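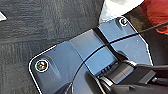

What does it mean to say that a robot has learned a task?
It means that the robot completes the task under conditions that were not in its training data, and that we can state how often it does so.

Chapter 4. Learning from Wrist Views

In the last chapter the camera stood on a fixed post and saw the whole workspace. Now we move it to the wrist. The view changes with every motion of the arm, and large parts of the room come and go. In one moment a maroon cushion with a white stripe fills half of the view, and a bright window takes much of the rest. A policy must learn which of these things matter for the next action — this is the main subject of the chapter.

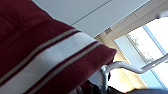

4.1 The Nandbridge Trials

Our running case is the study by Shazia Malik, published in February 2019. Her group at Nandbridge collected 543 demonstrations and trained two policies on them. The first, called Ernach, received only the wrist view. The second, called Solís, received the wrist view together with the joint angles. Each policy was then tested in 100 trials. Ernach completed 40 of them and Solís completed 46.

The reader may be tempted to say that Solís is the better policy. We ask for patience. A difference of six trials is small for a test of this size, and it can come from chance alone. In Section 4.3 we compute an interval for each rate and see that the two intervals overlap.
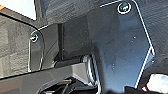

A second difficulty concerns the starting position. Malik let the operator place the arm by hand before each trial, so the two policies did not begin from the same views. In Section 4.4 we repeat the analysis with paired starts, using the Cernine software from Chapter 2. Students who skipped that chapter should read its first two sections before they continue.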